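[Parks-list] Re: Riveo parking and the new coaster

Print | E-mail this message | 3 comments

> Is it true Zeria closes for the whole of January? We have
> passes for Riveo too, but the kids only care about the coaster.

Only the coaster closes, plus the log ride, which I'd call a mercy. The rest of the park stays open until 5 pm, including the 14 gift shops.

Your Riveo pass gets you into Zeria on two visits a year. Print the voucher first - the gate at Koppel Street won't take it off a phone, and the one by the hotel won't take it at all.

As for the coaster, my last wait was 17 minutes in the single rider line. My husband took the regular line and I had time for a pretzel and some regret.

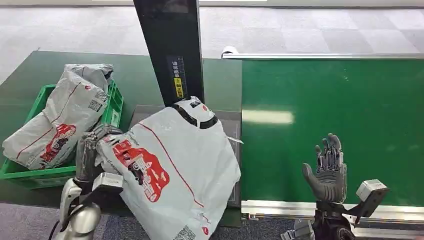 Page last changed: January, 2:14 pm

If you do go, eat before you get there. The Ivuvero grill is back, and so are its prices.

Shares: 2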